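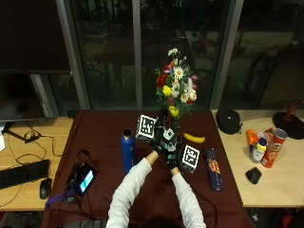
Daisies, a banana and a tall blue bottle, all sharing one table.

Flowers, Fruit and Water Bottles: Your Questions
Zungate Home Pages
Last updated 02/05/2019

We get a lot of mail about small household fixes, most of it prompted by something the writer was told in a store. We tried what we could at our own table in Vurkcombe. Where we didn't try it, we say so.

Will a banana ruin a bouquet?
It can shorten the life of cut flowers. Ripening fruit gives off ethylene gas, and some flowers react to it by dropping petals or wilting early. Carnations are known for being touchy about it. Whether you'd notice the effect from one banana in a big, drafty room is another matter, and we doubt the people who claim they can see it by dinnertime. Still, moving the fruit bowl costs you nothing. Artificial flowers don't care either way.

Should I put sugar, aspirin or a penny in the vase?
We wouldn't bother. Sugar on its own feeds bacteria as well as flowers. We have never seen aspirin do anything we could tell apart from plain water, and we have the same opinion of the penny. Use the packet that came with the flowers if you have it. If you don't, change the water every other day, cut a little off the stems and pull any leaves that sit below the waterline.

Are daisies on a window table a bad idea?
A window is fine if the sun isn't beating through it. Strong afternoon light and a radiator under the sill will finish off cut flowers sooner than anything you put in the water. Move them back a couple of feet on hot days.

Do I need special tablets to clean a water bottle?
Most people don't. Dish soap, warm water and a long brush handle everyday use. Before you pay for tablets, look at how wide the neck is and whether a brush can get to the bottom. A tall blue bottle like this one, with a broad silvery rim around an open mouth, looks like an easier job than the narrow sports kind, though you still can't see much of the inside without a flashlight. Check under the rim too, and wash the cap separately.

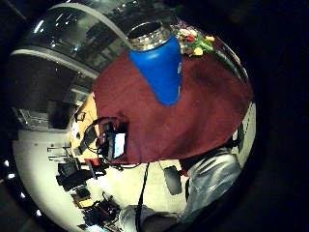

Smell is the complaint we hear most, and it usually gets blamed on the bottle itself. We'd suspect the cap first. If it has a rubber ring and the maker says the ring comes out, take it out and scrub both sides. Baking soda and water left overnight is the cheap thing to try next. Then let everything dry with the cap off. When the mouth is as open as it is on the slanted blue bottle here, air can get in, and the one thing you have to do is leave it alone until morning.

Should I fill it from a Brita pitcher?
If you like the taste better, sure. Filtered water won't keep a dirty bottle clean, whatever your brother-in-law says.

Is a 300 dollar "hydration system" worth it?
We haven't tested one. Nothing in the ads we've read persuaded us to start.

Which tablecloth hides spills best?
A dark one hides water until it dries and then shows you the ring. The Murín cloth we bought in March was sold as stain-proof. Ours has a stain.

Can I send in a question?
Yes, through the contact form. Please leave out the coupons.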